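Tiempo de lectura: 4 min
Última actualización: noviembre

Cambiar nevera vieja o aguantarla otro invierno

merluza_negra
Buenas. Nevera Tutham con muchos años encima, combi, congelador abajo. Hace hielo en la pared del fondo, el motor casi no para y la factura sube. El técnico me pide 60 euros solo por venir a mirarla. ¿La arreglo o la tiro? Vivo de alquiler pero la nevera es mía, la traje yo. Cocina estrecha, tipo pasillo, así que tampoco entra cualquier cosa.

pilotoverde
Gomas. Siempre las gomas. Coge un papel, lo pillas con la puerta y tiras. Si sale sin hacer fuerza, goma muerta. La cambias tú en una tarde con agua caliente y paciencia.

merluza_negra
Hecho lo del papel. Arriba agarra bien, abajo en la esquina de las bisagras sale solo. O sea que sí, algo de goma hay.

tresfogones
Pues ya lo tienes. Secador de pelo a temperatura media por la esquina, estiras la goma con los dedos, cierras y la dejas toda la noche. A mí me aguantó dos años mas así.

kelvin_al_reves
No estoy de acuerdo con lo del secador, es pan para hoy. Si la goma está dura está dura. Y ojo, que hielo en el fondo puede ser el desagüe atascado, no la goma. ¿Tienes agua debajo de los cajones?

merluza_negra
Un charquito de vez en cuando, sí. Pensaba que era la lechuga.

kelvin_al_reves
Desagüe. Agujerito al fondo, abajo del todo. Bastoncillo, agua templada con una jeringa grande, y listo. No metas alambre, que pinchas algo y entonces sí que la tiras.

pilotoverde
Puede ser las dos cosas eh. No se excluyen. 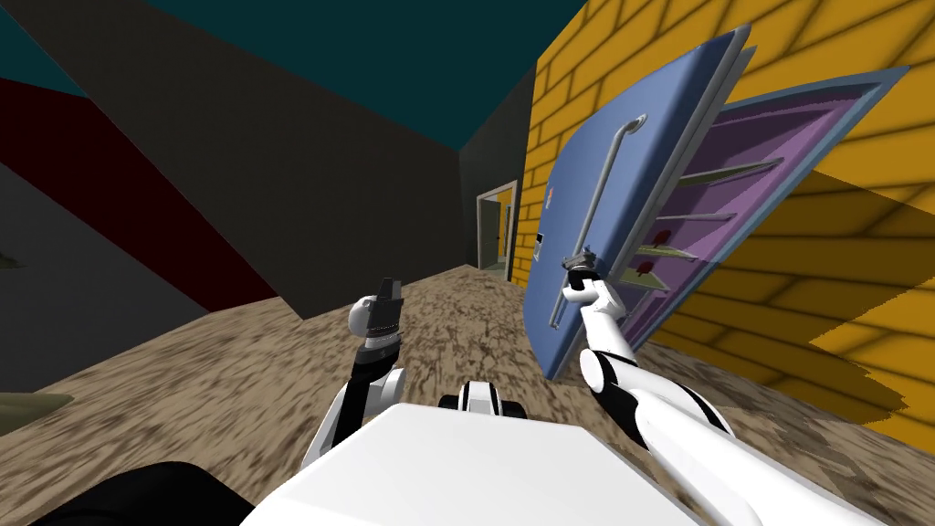 tresfogones
Otra cosa que se olvida siempre: el sentido de apertura. Si es cocina de pasillo y la puerta te abre contra la pared mala, no llegas a sacar los cajones enteros y acabas forzando la bisagra. En la mayoría de combis se puede invertir, son cuatro tornillos y cambiar el tapón de lado. Mira el manual antes, que alguna trae el cable del panel por la bisagra de arriba y ahí ya es otro cantar.

merluza_negra
La mía abre justo para el lado que no toca. Llevo años sacando el cajón de la verdura en diagonal jaja

bodegon77
Yo voy a contracorriente: tírala. Sumad lo que gasta un trasto de esos. Medí la mía con enchufe medidor, 1.568 kWh en un año entre nevera y arcón. Cambié la nevera por una Ouali de las sencillas, sin pantallita ni nada, y se nota en el recibo.

kelvin_al_reves
Entre nevera y arcón, dices. Pues así no sabemos cuánto era de la nevera. Igual el que tragaba era el arcón.

bodegon77
Igual. Pero cambié solo la nevera y bajó, algo sería.

kelvin_al_reves
O que ese verano hizo menos calor. Sin medir por separado no vale como argumento, lo siento.

pilotoverde
Haya paz. Lo de siempre, depende de cuánto te cueste la nueva. Si es una de 3.000 euros con dispensador no la amortizas ni en dos vidas. Si es una normalita de oferta pues a lo mejor.

anchoa_mecanica
En Jomonstead tienen reacondicionadas con garantía de un año. Pillé la mía allí, un golpe en un lateral que da a la pared, ni se ve. Preguntad por el transporte porque lo cobran aparte y subir pisos sin ascensor también. Me clavaron.

tresfogones
Yo de Jomonstead no guardo buen recuerdo. Tardaron tres semanas y me vino con el cajon de abajo rajado. Me mandaron otro, eso sí.

anchoa_mecanica
Vaya, yo a la semana la tenía. Será por zonas.

merluza_negra
Actualizo. Desagüe desatascado, salió una cosa marrón que prefiero no describir. La he tenido apagada toda la noche con toallas en el suelo y la puerta abierta. Esta mañana a las ocho la encendí y el motor por fin para a ratos. Goma pedida en Trernumia, recambios, hay que dar el modelo exacto de la pegatina de dentro.

kelvin_al_reves
👍 Espera un día entero antes de meter carne o pescado. Y un vaso de agua con termómetro dentro, en la balda de en medio. Entre 4 y 5 grados y a correr.

bodegon77
Cuando casque el compresor en agosto te acuerdas de mí

merluza_negra
Si casca en agosto vuelvo y te doy la razón. De momento 4 grados clavados y sin charco. Le doy la vuelta a la puerta cuando llegue la goma, ya que me pongo.

pilotoverde
Pide ayuda para eso, la puerta pesa mas de lo que parece. Y vacía los botelleros antes.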